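Workshop Notebook - Musical Theater Development, Gesow Studio
Entry for March, second reading of "Erkska" 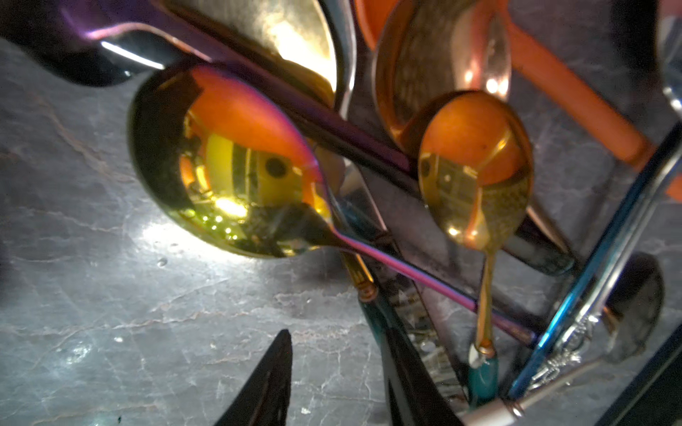 Metallic spoons and other cutlery on gray marble.

Present for the reading: full company, music director, stage management, and the undersigned. Start 10:05 a.m. The script in use was the blue draft. Pages from the white draft are to be removed from all binders before the next call.

Act One was read and sung without stops. The opening number now runs directly into the ferry scene, and the join is much improved. The company held the final chord under the first lines of dialogue, as marked, and the words were clear from the back of the room. The music director asks that the tenors drop out one measure earlier. This has been entered in the score.

The second song remains a concern. It tells the audience that the sisters have quarreled, and the scene after it tells them again. Mr. Arain (book and lyrics) prefers to keep the song and cut the scene by half. The composer would keep the scene and move the song to Act Two, where the key sits better against the father's ballad. Both versions will be tried. No decision was taken today and none should be reported to Nodaven until both have been heard.

Act Two was read with stops. Points noted:

Measure 224 - the vamp is too short for the costume change. Wardrobe has asked for double the present length. Safe repeat to be written in.

Measure 506 - the modulation was missed by the whole ensemble on the first attempt and was secure on the second. Piano to give the new root a full beat early until the cast is off book.

Letter scene - the older sister reads the letter aloud and then sings its contents. Shahzad Arain will supply a version in which the letter is opened and the song begins at once.

Finale - the reprise is in good order. The company sang it with more restraint than at the first reading, and the last verse benefited. Please leave the tempo where it is.

On the subject of casting, the part of the harbor master is still being read by the assistant stage manager, who did so capably. Callbacks are arranged through the Nodaven office. Singers should prepare the Act One patter section and a ballad of their own choice, cut to 32 bars or fewer.

The public reading will be given in the Sotiropoulos Room, which seats 200. Music stands only, no set, and hand props limited to the letter and the lantern. The piano there was last tuned before the winter concerts and has a slow key in the upper octave. Tuning has been requested. The director wishes the company to stand for the ensemble numbers and sit for all dialogue - this was tested in the finale and the noise of chairs was considerable. Felt pads to be obtained.

Outstanding before the next entry:
Revised letter scene (Arain)
Tenor cutoff copied into all parts (music)
Act Two song order, second version, typed and distributed
Scene 5 blocking notes, still missing from the prompt book

Session closed 4:40 p.m. Keys returned to the front desk.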